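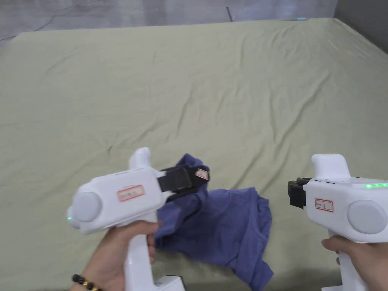 Looking after the Ragab handheld pair is mostly a matter of small habits, and Wael Metwally and I have tried to put ours down here. Start with the jaws — pinch a crumpled T-shirt with one and keep the other open and clear of the cloth, so you feel each trigger by itself.

## Screw caps

Go over the linkage every 12 sessions.

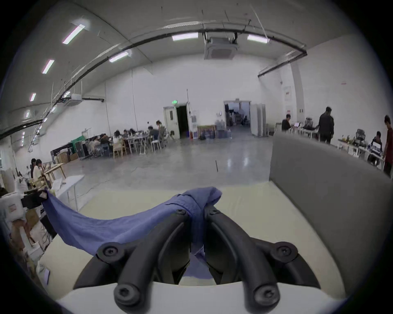
*Fingers closed on blue cloth, black caps along the linkage.*

Snug is plenty, and please don't lean on the hex key! 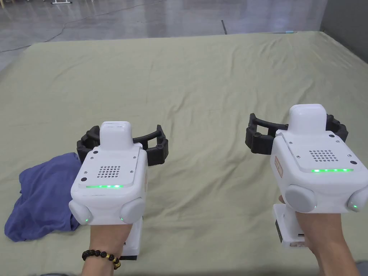
Wipe the finger pads afterward, then write to Abdelghani Slaoui if anything still feels loose.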